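Speaker notes, open day talk, 18 Jul 2019

Slides are up before people come in. Start on time even if the back rows are still filling. 28 chairs, standing room by the door.

## Opening (2 min)

- Thank Parunthorpe for the room and the coffee.
- Say what the visit covers: a short talk, a live run of the two-arm table, then questions.
- Mention that the Nakitz bench is closed today and will be open again in August.

## The table (5 min)

The task is tidying. Everyone in the room has cleared a table, so skip the long introduction. Start with how little the close-up view takes in. Up near the surface, most of what the arm has to work with is white tabletop, smudges and specks, plus whatever bit of teal fabric happens to be near.

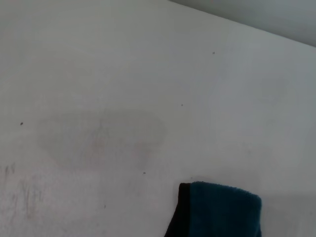
The overhead view fills in the rest. We use both, and the software decides which one to trust at each point in a move. Pause and let people ask about this. On the Stesham visit it was the first question.

Then the objects. A white cup and a teal fabric item with a black strap. The cup is stiff and keeps its shape. The fabric changes shape every time it is touched, and the strap can end up anywhere. Say that cups on their side are harder than cups standing up.
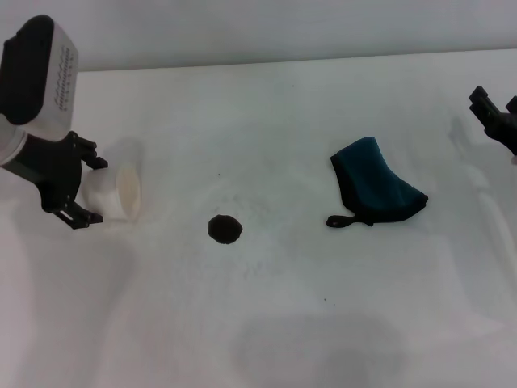 ## Numbers (3 min)

- 976 practice runs logged on this table before today.
- 27 of those were stopped by hand. Give this one without being asked.
- Don't quote speeds. The Wong report has them and copies are on the side table.

## Live run (10 min)

Ask people to stay behind the yellow line. Phones are fine, no flash. Talk through each move as it starts and stop talking if it gets loud. If a run fails, reset and go again, two tries at most, then on to questions.

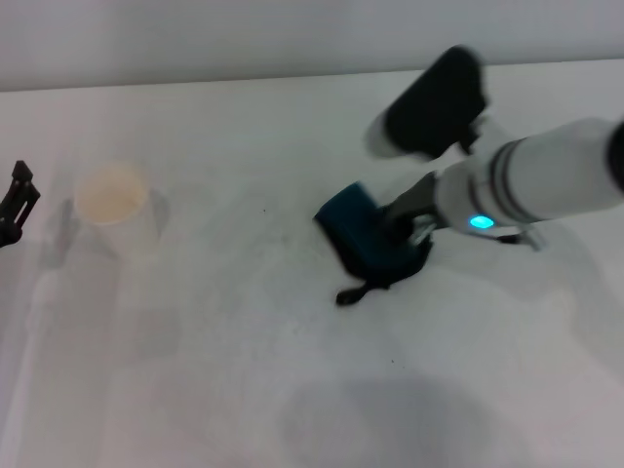 *Gripper at the teal fabric, cup standing to the left.*

## Questions (20 min)

Repeat each question for the back. Likely ones: cost, safety, dishes. For cost, send them to the front desk.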